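Thiele Adjustable Blocking Board: Review for Members of the Plodberg Textile Crafts Association

Equipment reviewed: Thiele blocking board, large size, with steel pins and storage bag
Borrowed from: Senilberg branch equipment library
Period of use: one winter season, ending in May

The Association receives regular enquiries from members about blocking boards, most of them from people who have until now pinned their work to a spare mattress or a folded towel on the carpet. The Thiele board was added to the equipment library at the request of the Senilberg branch and has since been lent to members working in wool, cotton and mixed yarns. This review sets out the findings of those members together with the results of the Association's own use of the board at its monthly finishing sessions.

Construction

The board consists of 4 interlocking panels of dense foam, each covered with a woven cotton cloth printed with a grid. The panels join by means of toothed edges and may be laid in a square or in a single long strip. The strip arrangement was much used for scarves and proved to be the chief reason members asked to borrow the board a second time.

The grid is printed in both inches and centimetres. The inch markings are darker and easier to follow. Members who work from patterns in metric sizes reported that they had to look closely to find the correct line in the evening, and one returned the board with her own marks added in tailor's chalk, which brushed out without difficulty.

The joints were firm when new. After repeated assembly the teeth on one panel became slightly rounded, and that panel now lifts at the corner if a piece is stretched hard across it. Placing the worn panel at the outside of the arrangement largely overcomes the problem.

Pins

The set is supplied with 274 pins, a figure stated on the lid of the tin and confirmed when the set was entered in the library register. They are T-shaped and made of stainless steel. No rust marks were found on any finished article, including a white christening shawl that was left pinned for two full days.

The points are sharp enough to pass through the cloth cover without effort. The pins stand upright well in the centre of a panel but are less secure within a finger's width of the joints, where the foam has little to grip them. Members blocking lace with a deep pointed edging should plan the layout so that the points do not fall on a join.
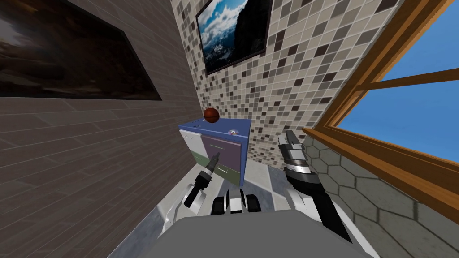
Blocking wires are not included. The Association used the Hikinix flexible wires, 36 inches in length, for all straight-sided work. These are sold separately and were found to be compatible with the board. A member who intends to block only squares and small garments can manage without them.

Performance in use

Wet blocking was satisfactory. A triangular shawl in fine wool, using 600 metres of yarn, was soaked, rolled in a towel and pinned out across the full board. It was dry by the following afternoon in a heated room and kept its shape when the pins were removed. The cloth cover drew moisture away from the underside of the work, although the foam beneath remained damp at the centre for some hours longer. Panels should be stood on edge overnight before they are returned to the bag. One set of panels put away too early developed a musty smell that took a week of airing to remove.

Steam blocking gave mixed results. The instruction leaflet permits the use of a steam iron held above the work but gives no distance. In the Association's view the iron should never be allowed to touch the cover. A slight dip was left in one panel where this advice was not followed, and the mark has remained.

Crochet squares for the charity blanket scheme were blocked in batches using the printed grid as a guide. Results were even, and the squares joined neatly at the edges. Cotton squares needed more pins than wool ones to hold a true corner. Acrylic squares were dampened with a spray bottle and left to dry, and they relaxed a little but did not hold their shape as firmly as the others.

The colour of the grid did not transfer to any article. Dye from a dark red yarn did, however, transfer to the cover, and washing the cover by hand has not shifted it. Members are asked to lay a clean white cotton sheet between the board and any yarn that has not been tested.

Storage

The bag is generous in size and has a sturdy handle, but the zip is of poor quality and has already been replaced once. The pin tin has no place of its own in the bag and slides about in transit. It is recommended that the lid be secured with an elastic band.

Summary of findings

The Thiele board is well suited to shawls, scarves and blanket squares. It is less suitable for adult garments in the larger sizes, for which a second set would be required. The price is higher than that of plain foam play mats, and members who block only once or twice a year may find the mats sufficient.

The board is recommended for branch use and for members who finish lace regularly. It remains available from the Senilberg equipment library for loans of up to two weeks. Borrowers should count the pins before returning the tin.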